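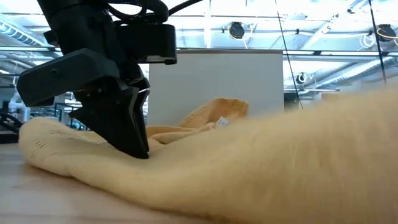
20 juillet 2024

Bon, lancement raté hier soir. Enfin raté pour moi, parce que la fusée est partie, elle. Reporté 4 fois depuis mai, et la fois où ça décolle je dormais sur le canapé. Bravo.

Donc replay ce matin, café, gros plan moche sur le pas de tir. Le premier étage de Sirance est quand même beau à voir monter. Séparation propre, coiffe larguée, puis plus d'image pendant un moment – classique. Le commentateur meublait comme il pouvait.

La charge : un petit satellite météo, Pledov, orbite à 500 km. Plus deux passagers dont j'ai pas retenu le nom. Emrys Prydderch a tout noté sur le forum, allez voir son fil, il est bien plus sérieux que moi. Il donne 1324 secondes entre le décollage et le largage, moi j'avais compris autre chose mais je lui fais confiance.

Ce qui m'agace c'est la com. Pas un mot sur la cause des reports. « Raisons techniques », merci. Une vanne ? Le vent ? On saura pas.

Prochain vol : Serach, à la rentrée si tout va bien. Cette fois je met deux réveils.

Ah et pour ceux qui demandaient, la maquette Valentini au 1/144 est toujours pas finie. Les décalcos sont une horreur, j'en ai déja déchiré une. Photos quand ça ressemblera à quelque chose.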